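Fothergill update lets arms work with shiny and see-through tableware

Clidau has released a new version of Fothergill, the control software it supplies for small two-fingered robot arms. The company says the update deals with a fault that made arms close too early, or in the wrong place, when the object in front of them was glossy.

The release went out in August to all sites already using the software. It is free to existing users and runs on the same computers as the last one.

Fothergill takes the picture from a camera at the wrist and uses it to decide where the fingers should go. Earlier versions found the edge of an object partly by looking for sudden changes in brightness. On a matt box or a cardboard tube that worked well. On a glazed or polished surface, a bright reflection could be read as an edge, and the arm would aim for the reflection instead of the rim.

Carol Naylor, who leads the perception team at Clidau's office in Mesosholm, said users had been reporting the problem for more than a year.

"People would send us logs where the arm had gone for the middle of a bowl and stopped there," she said. "The planner was doing what it was told. It had been told the rim was in the wrong place."

The new version compares several pictures taken as the wrist moves. A reflection shifts across a surface as the camera moves, while a real edge stays where it is on the object. Anything that slides too far between pictures is now dropped before the grasp is planned.

The team tested the change on 57 household objects, most of them bowls, cups and dishes. They were placed one at a time on a table with patterned panels behind and beside it. Naylor said plain backgrounds had made earlier tests too easy, and that busy stripes and blocks were closer to what the software would meet in a kitchen or a shop.

Bowls with wavy rims were among the harder objects. The software has to pick a stretch of rim that both fingers can reach, and on a curving edge the best stretch may be quite short. A pale green bowl of this kind, with bright highlights on its inner wall, was used for much of the early work.
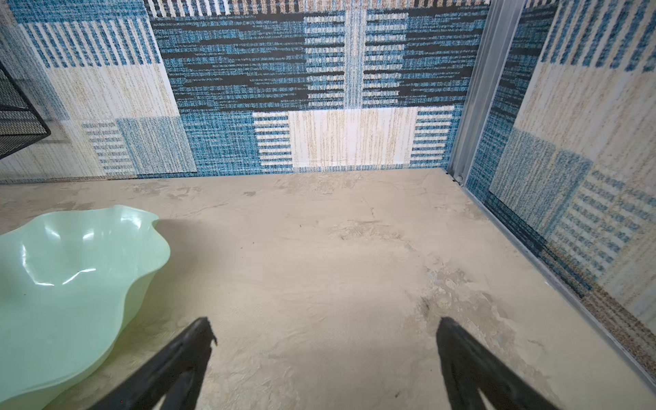 Test results

Clidau ran 1,641 grasp attempts with the new version. It counted an attempt as good if the object was lifted, held and put back down without slipping. The company said 90 per cent of attempts met that test, and that most of the failures came from clear glass and from very shallow dishes.

The same objects were not all tried with the previous version, so there is no direct comparison for the full set. Naylor said the team had rerun 17 of the worst cases from users' logs and was satisfied that the fault had gone in those.

Planning takes slightly longer than before, as the arm has to gather more pictures on the way in. Users who handle only matt objects can turn the new step off in the settings file and keep the old timing.

There is also a change to how finger wear is handled. Sites can now enter a measured fingertip length at the start of a shift, and the planner will use that figure in place of the factory one. Until now the value could be changed only by editing the arm's model file and restarting.

Trial at Suvville

The software had an early trial at a crockery returns depot in Suvville, where two arms sort bowls and plates before they are repacked. Shirley Hollis, the depot's operations manager, said the arms had needed less attention from staff during the trial, though they still struggled with stacked items.

"If two bowls are nested, it sees one bowl," she said. "We separate them by hand first. For single pieces it has been fine, and we've left it running on the late shift."

Hollis said the setting-up had taken longer than expected. The wrist cameras had to be calibrated again after the update, and one of them needed its mount tightening before the readings would settle. The depot has since added a calibration check to its morning start-up list.

Clidau has added a note on calibration to the installation guide. Sites that skip it will see a warning on the operator screen but will still be able to run the arm.

Work on nested and stacked objects is under way, Naylor said, but will not be in the next release. That version is expected to cover logging, including a viewer that shows which parts of each picture the software ignored and why.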